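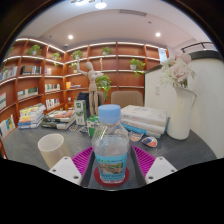

Warum benutzen Menschen zu Hause einen Untersetzer, auch wenn die Tischplatte ihn nicht braucht? In unseren Gesprächen wurde der Untersetzer vor allem als fester Platz für das Getränk verstanden, und der Schutz der Platte kam erst an zweiter Stelle.

**Abbildung 3.** Wasserflasche auf rotem Untersetzer, links davon ein cremefarbener Becher, rechts Bücher und eine Vase mit künstlichen Blumen.

### 4.2 Der Platz des Getränks auf dem gemeinsamen Tisch

Die Befragung in Firnstead umfasste 121 Haushalte. Gefragt wurde nach dem Tisch, an dem die Bewohner am meisten sitzen, und nach den Gegenständen, welche dort auch über Nacht stehen bleiben. Die Gespräche führte Roxana Ursu im Februar, jeweils in der Wohnung der Befragten. Für die Auswertung unterscheiden wir, wie schon bei Marinescu vorgeschlagen, zwischen bleibenden und wandernden Gegenständen. Bleibend sind zum Beispiel Vasen und Bücherstapel, wandernd sind Flaschen, Becher und kleine Verpackungen.

Der Untersetzer passt in diese Einteilung nur schlecht. Er ist leicht und könnte jederzeit verschoben werden, aber viele Befragte gaben an, dass er seine Stelle behält. Eine Bewohnerin der Siedlung Follorgate formulierte es so: »Wenn die Flasche weg ist, weiß ich trotzdem, wo sie hingehört.« Die Flasche wandert also, ihr Platz bleibt. Abbildung 3 zeigt eine solche Anordnung auf einem dunkelgrauen Tisch. Der Becher steht dort direkt auf der Platte, nur die Flasche hat eine Unterlage. Dasselbe Verhältnis wurde uns auch in den Gesprächen mehrmals beschrieben, und es spricht dafür, dass der Untersetzer einem bestimmten Gefäß zugeordnet wird.

Anders verhält es sich mit den kleinen flachen Dingen, etwa Aufklebern. Für diese konnten die Befragten meistens keinen Platz nennen. Sie liegen dort, wo man sie abgelegt hat, und werden beim Abwischen zur Seite geschoben. In Beltevside wurden sie beim Aufzählen oft zuerst vergessen und erst auf Nachfrage genannt. Wir haben sie deshalb als eigene Gruppe kodiert.

Zu den künstlichen Blumen ist anzumerken, dass sie in unserem Material zu den bleibenden Gegenständen zählen, während frische Blumen wegen des Wasserwechsels regelmäßig bewegt werden. Ob dieser Unterschied auch die Lage der Bücher daneben beeinflusst, lässt sich mit den vorliegenden Antworten nicht entscheiden. Die Fragen zum Bücherstapel wurden erst nach den ersten Gesprächen in den Leitfaden aufgenommen und fehlen daher bei einem Teil der Haushalte.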